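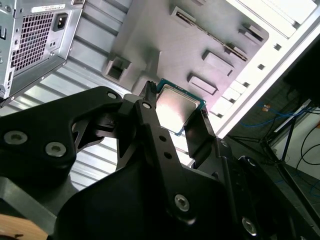

Hélène Pelletier asked us, after the last version of this guide, why the finger check comes before the camera check and not after it. Her cell had passed the camera check, and then the processor still turned a little in the fingers on every pick. The order is correct, but the old text did not say what to do when only one of the two checks fails. This section is now written again with her remark in mind.

6. Setting the fingers for processor handling

This section is for the Gisari gripper when it is used at the Budora assembly cell with open desktop cases. The left finger is the narrow jaw with the toothed tip. The right finger is the broad flat plate. Left and right are always as seen from the wrist camera.

Before you start

Stop the cell and wait until the status lamp is steady. Keep the gripper on its parking post. You need the small hex key set, a clean cloth without lint, the setting gauge and one scrap processor. Do not use a good processor for the setting work.

CAUTION: The fingers can close when air or power comes back. Keep your hands out of the gripper until step 3 is finished.

CAUTION: Wear the wrist strap and connect it to the bare metal of the case. Paint does not make a good contact.

Procedure

1. On the panel, select Service, then Gripper, then Open. The fingers go to the full open position.

2. Turn the service key to Hold. Remove the key and keep it with you.

3. Push each finger lightly by hand. It must not move. If it moves, stop the work and go to section 9, Loss of hold.

4. Wipe the teeth of the left finger and the whole face of the right finger. Look for thermal paste between the teeth. Paste that has become hard must be taken off with a wooden stick, never with a knife.

5. Check the socket screws on the link plates with the hex key. A loose screw is tightened only until it stops. Do not put oil on these screws.

6. Stand the setting gauge against the right finger. The finger must touch the gauge along its full height. If you see light at one end, loosen the screw on the bracket under the finger, correct the finger, and tighten again.

7. Put the service key back, turn it to Run and set the closing force to the value on the label of your finger set. Our sets from Skerkville have the value 60 printed on the label. Other sets can be different.

8. Place the scrap processor in the tray pocket with the metal side up. Select Test pick.

9. Let the gripper hold the processor for 2 minutes over the soft mat. Watch the edge of the processor against the right finger. It must stay in the same place.

10. Move the arm at slow speed to the approach point over the open case. Look at the live camera view and compare the angle of the processor with the angle you saved at installation.

Note: A small tilt at the approach point is normal. The arm corrects it in the last part of the path, over the socket.

Note: Strong light on the metal cover of the processor can disturb the camera. Turn the work lamp, not the camera.

If only one check is good

When step 9 is good but step 10 is not, repeat the camera teaching in section 7. Do not touch the fingers again.

When step 10 is good but step 9 is not, the teeth are dirty or worn. Do step 4 one more time. If the processor still moves, change the left finger (order number 109, from the Rathore parts list). Increasing the closing force is not permitted.

After the work

Write the closing force and your name in the cell book. Take the scrap processor back to its box before you start production.

Section checked by Nathalie Hawthorne, July.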